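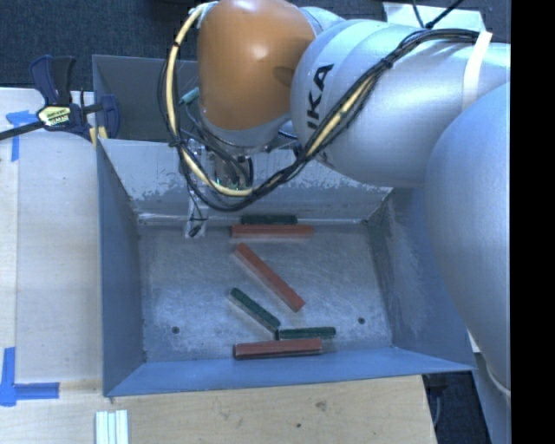

By the Skudham workshop page
Contributing writer, storage and small repairs

I have a soft spot for a plain metal bin. Mine is the open-top kind, blue-grey like the one at the head of this page, and it has outlasted every clever organizer I ever brought home, including the one with the little swing-out trays that I was so proud of for a month or so. If you keep blocks of any sort, whether they're wooden offcuts, the kids' building blocks, sanding blocks or those spacer pieces you use when you're gluing up a shelf, a bin with straight walls and a flat floor will do you more good than any basket. Here's how I've come to use mine, for what it's worth.

Put the first block against a wall. It sounds too simple to mention, but a block lying flat along the foot of the back wall gives everything else something to line up with. In the photo there's a dark green one doing just that, with a longer red one lying parallel in front of it. Start that way and the rest of the row more or less takes care of itself. Start in the middle and you'll be nudging things around until supper.

Color is a wonderful help if you use it sparingly. I like two colors and no more – red and dark green are easy to tell apart on a grey floor in decent light, though do ask the people you share a shop with, as plenty of folks have trouble with exactly that pair. In our house red means the long ones and green means the short ones. I painted mine with the tail end of a can left over from the porch chairs, two thin coats, and let them stand overnight on a couple of nails so they wouldn't stick to the newspaper. Thick paint will change the size of a spacer, so if yours need to be accurate, just color the ends.

Leave the floor showing! I used to fill a bin to the brim and call it tidy. Then I'd want the one at the bottom, and out they'd all come onto the bench. One layer, with room to get your fingers down the side of each piece, is plenty. If you have more than one layer's worth, you want a second bin. I bought my two from Verschueren, the hardware place out past the feed store, and paid 17 dollars for the pair in their November clear-out.

A metal bin does make a racket. Cut a piece of thin cork or an old yoga mat to fit the floor and the clatter drops right off. Don't glue it down, as you'll want to lift it out and shake it. While it's out, wipe the bin with a barely damp rag and dry it straight away, paying attention to the corners, where sawdust packs itself in and holds moisture against the metal. If you find a speck of rust, a rub with 500 grit paper and a dab of paste wax will usually settle it. I use the Memby wax, mostly out of habit – any furniture paste will do.

Run a finger around the top edge, too, before you start reaching in and out of it all day. Some bins come with a sharp burr on the rim. A few strokes with a fine file will take it off, or you can slit a length of old garden hose and push it on like a bumper, which looks homely but is very kind to the forearms.

As for where it lives, I keep mine low, a bit under elbow height, so I can see the whole floor without leaning. A high shelf is fine for things you use at Christmas. For blocks you use every day, you'll end up feeling around blind and taking whatever comes to hand.

One last thing about labels. Tape peels off cold metal in an unheated garage, and I've swept up more labels than I care to admit. A magnet with a card slipped behind it stays put all winter, and you can move it when you change your mind about what the bin is for.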